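Relocation Assistance and Ratepayer Queries
Community Help Forum, Kanmont District

Can council forgive relocation loans without a vote of the full chamber?

I am writing on behalf of several households on the eastern side of Unberg who accepted relocation loans when the lower road was closed for the Stenolholm reservoir. The loans were issued by the district and are repaid quarterly, together with rates. In March the mayor stated at a public meeting that the outstanding balances would be "dealt with before the election". No document has been circulated since. The quarterly notices continue to arrive in the usual form, with a late charge of 2,000 cents shown on the reverse for any account in arrears.

I would be grateful for guidance on the following. Does a statement of this kind bind council in any way? May a household suspend payment in reliance on it? And if the balances are written off, are those who have already repaid in full entitled to anything? My own parents cleared their loan four years ago and feel rather strongly about the matter.

Asked by a resident of Unberg

3 answers

Answer from Wubit Gebru (marked as helpful by 14 members)

A remark made by a mayor at a public meeting does not vary a loan agreement. The agreement is between the household and the district, and it can be altered only by the means set out in the agreement itself or by a resolution of council. In most districts the authority to write off a debt is delegated to senior staff up to a fixed ceiling, and anything above that ceiling must go before the full chamber in open session. You should request a copy of the delegations register from the records desk. It is a public document and no reason need be given for the request.

Until a resolution is passed, the instalments remain due. A household that stops paying may be charged the late fee and may also find the arrears added to its rates account, where they are considerably harder to dispute. Where payment is causing hardship, a written application for deferral should be lodged before the due date. Include the loan number, the names of all borrowers and a short statement of household income and expenses.

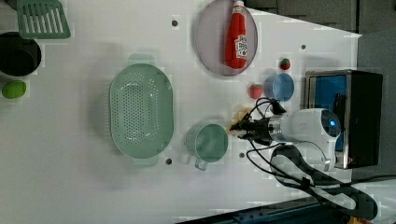 Rajput would add one caution on deferrals, having been through the process: the interest does not stop. The letter of approval was courteous and said nothing on the point, and the next annual statement was higher than the one before it. Ask for the interest position in writing before signing anything.

As to those who have repaid, the position is less favourable. Council may establish a refund or credit scheme if it wishes, but a write-off of current balances does not of itself create one. Your parents may make a written submission when the item is listed. Submissions of up to 4 pages are attached to the agenda in full, while longer ones are summarized by staff.

Second answer

It was promised before the last election as well. My understanding is that 70 households were on the list at that time and the item was deferred to a later meeting. I do not recall it coming back. I would keep paying.

Third answer

Please check whether your agreement is with the district or with the former reservoir authority. Some of the earlier Stenolholm loans were transferred and some were not, and council cannot forgive a debt it does not hold. The lender is named on the first page, under the schedule of payments.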